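Come steer a robot arm with us in Endton (paid, no experience needed)
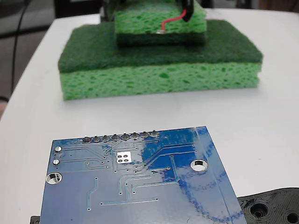 I'm looking for people who'd like to spend some afternoons teaching a robot arm to do small chores by moving it themselves. I run the demonstration sessions at Lirkari, and we need a fresh group of hands starting in October. You sit at a table, you hold a controller (or the arm itself, more on that in a minute), and you do a little task over and over while the computer records how you did it. Later on the arm tries to copy you. The task I'm fondest of right now is sponge stacking, a small kitchen sponge set down on top of a bigger one, and I like the version where the little one goes on scrubber side down so the two rough green layers meet. Sounds like nothing, right? Then you try it with two stiff black fingers instead of your own and you find out how much a sponge squishes!

We pay $49 per session. A session is three hours with a real break in the middle, and you get paid the full amount even if the equipment quits on us halfway through (it has, twice, and both times everyone went home early and paid). Snacks are on me. Parking behind the building is free but the lot fills up, so come a bit early if you're driving. The 261 bus stops right across the street.

What you'd be doing

There are two ways to show the arm a task and you'd learn both. The first is hand guiding. The motors go soft, you take hold of the wrist and walk the arm through the motion, kind of like helping a kid hold a pencil. The second is remote control. You sit at the Lindgren desk (our name for the station with the small copy arm on it) and whatever you do with the little arm, the big one does across the room. Most people pick up hand guiding in ten minutes and swear at the remote desk for the first hour. That's fine. I swore at it for a week.

A normal run goes like this: reset the table, press the pedal, do the task, press the pedal again, say if it was a good one or a bad one. Then again. Please do say when it was a bad one! We keep those and label them, and I'd much rather have a dropped sponge marked as dropped than a pile of recordings I can't trust.

We want 3000 good demonstrations by the end of this round and we have 245 so far, so you can see why I'm writing this.

Who I'm hoping to hear from

Anyone 18 or over, basically. You don't need to code. You don't need to know what any of the boards or wires do, and you won't be asked to touch them. The best operator we had last round used to decorate cakes, and the second best drove a forklift. I'd love a mix: left-handed people especially, folks with big hands, folks with small hands, people who do things slowly and carefully, people who do things in one quick swoop. If everybody moves the way I move, the arm ends up with all my bad habits, and I tend to let go too early.

You do need to be OK with repetition. I put on music and we chat between runs, but you'll be doing the same thing lots of times and some people hate that. If you need to sit, there's a chair, and the table for hand guiding goes up and down. If you have trouble gripping things or your wrists get sore easily, write to me anyway and we'll talk about it, because the remote desk takes very little force.

Glasses are fine. Long loose sleeves are a pain around the arm, so wear something you can push up. Long hair gets tied back. I have hair ties.

What gets recorded

The arm's joint positions, how open or closed the gripper is, and video of the tabletop. Your hands and forearms will probably be in some of the hand guiding video. We don't record sound and we don't film faces. Your name isn't attached to the recordings, you get a number. There's a two-page consent form that I'll send you ahead of time so you can read it at home, and if you change your mind later, tell me your number and I'll take your runs out.

Where and when

We're on the ground floor of the Buvthorpe building in Endton, the door on the side with the ramp. Sessions start at 1:30 in the afternoon, and there's an evening one on Wednesday at 6 for people with day jobs. I'd ask you to sign up for at least four sessions, since the first one is mostly learning and you'll be so much better by the third. They don't have to be in a row. Up to 12 is fine if you catch the bug.

Your first session starts with half an hour of practice that doesn't count for anything. I show you the stop button, you press the stop button, I show you how the arm feels when it's soft and when it isn't, and then you mess around until you're comfortable. You keep the stop button next to you the whole time and you can hit it whenever you like, no need to ask me first.

How to sign up

Use the contact form on the Lirkari site and pick "arm operators" from the menu. Tell me which afternoons work for you, which hand you write with, and one thing you're good at doing with your hands. Knitting, tying flies, shuffling cards, parallel parking, anything. I read all of them myself and I'll get back to you within a week. If you have a friend who wants to come along, have them fill in their own form and mention you, and I'll try to put you in the same session.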